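Briletti Two-Arm Starter Kit - Set-Up Guide
Section 4: Your first towel fold

By Melur Jugah
Updated January

We use cookies to remember where you left off in this guide. Accept | Manage settings

Okay, arms bolted down, power on, both of them answering? Good, now for the part I like best! I've set this kit up more times than I care to admit, and I still start with a plain gray towel every time.

1. Lay the towel flat in the middle of the table, between the two arms. Smooth it with your hand.

2. Check that both arms can get to it. If one has to stretch, move the towel and leave the arm alone (you'll only have to calibrate again).
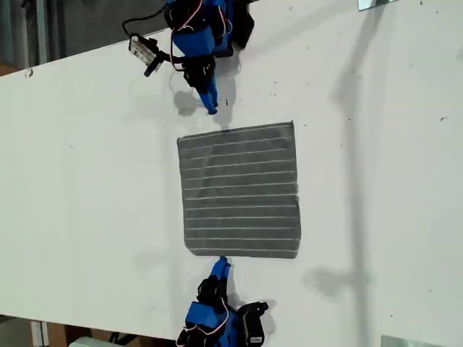 Fig. 7. Striped cloth laid flat between the two arms.

3. Open the Skyrme app, pick Cloth, and load program 377. Hsin-yi Hsu wrote it for thin towels, but it copes with fluffy ones if you drop the speed to 4.

4. Press Start and keep your hands off the table.

CAUTION: Keep sleeves, hair and loose cables away from the fingers. They don't squeeze hard, but they do pinch.

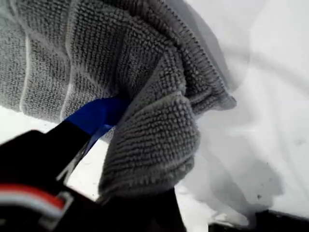
5. Watch the first grab from close by. You want a good lump of fabric between the fingers, and a messy lump is fine. If you get error 1349, the fingers closed on nothing - lower the grip height one notch and try again.

6. Let it run through the whole program before you change anything else. I know, I know, it's tempting to fiddle.
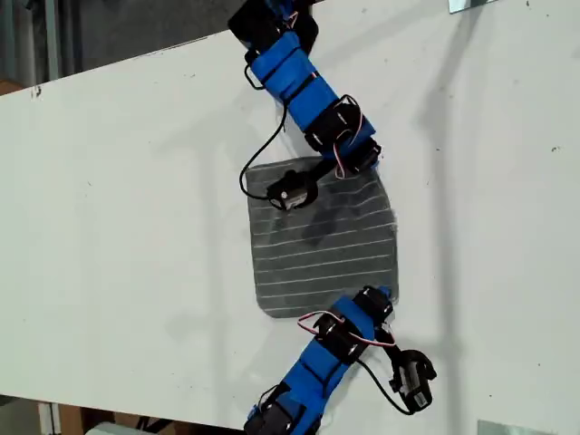
7. Press Home when you're done, and wait for both arms to stop before you reach in for the towel.

NOTE: Wipe the fingertips and the tabletop between runs. Grime rubs off on light fabric, so please don't practice on your good bath towels! Kanako Shibata in support swears by a barely damp rag, and so do I now. 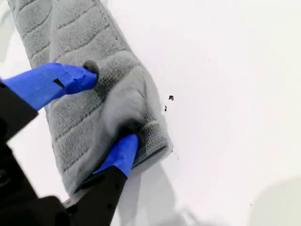 Fig. 8. Blue fingertips on a gray towel, with a dark smudge by the lower one.

Still dropping the towel? Go back to Section 3 and redo the grip check, then run 377 again at the same speed.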